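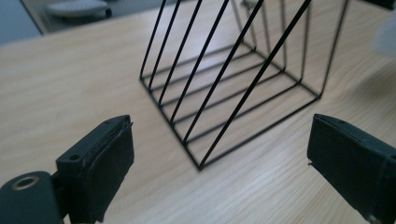 Black wire rack on the desk

Mastering levels for the Hepburn EP

fdunbar
Mixes for our five-track EP are done and Gregor Rutherford is mastering it in May. He wants 24-bit files with nothing on the master bus. I've had a bus compressor on since the first rough, 2:1, slow attack, 1 to 2 dB of reduction. Take it off or leave it?

strachan_d
Take it off. He has better compressors than you do.

Grisar
Disagree. If you balanced into it, the balance depends on it. Pull it and the snare will jump and the vocal will sit differently. Remove the limiter, keep the compressor.

strachan_d
He asked for nothing on the bus. Send what he asked for.

Grisar
Send both. Label them clearly, same start point, same sample rate.

beathag_c
Seconding both versions. Ľubica Trnka mastered our last single and used the compressed one, but only after she'd heard the other. What are your peaks?

fdunbar
-4 dBFS on the loudest track, the one called Dukdale. Session is 48k. Should I convert to 44.1 for the CDs? We're pressing 329.

beathag_c
Leave it at 48 and let him convert.

strachan_d
Agree on that one. Why 329?

fdunbar
Pre-orders plus what fits on the merch table. 1,000 was cheaper per unit but we'd be storing them for years.

Grisar
Check the fades too. Our reverb tail on Ziltance got clipped at export and we didn't catch it until the test disc.

fdunbar
Good call, track 3 ends on a long organ note. Re-exporting with ten seconds of tail, both versions. Files go to him Monday.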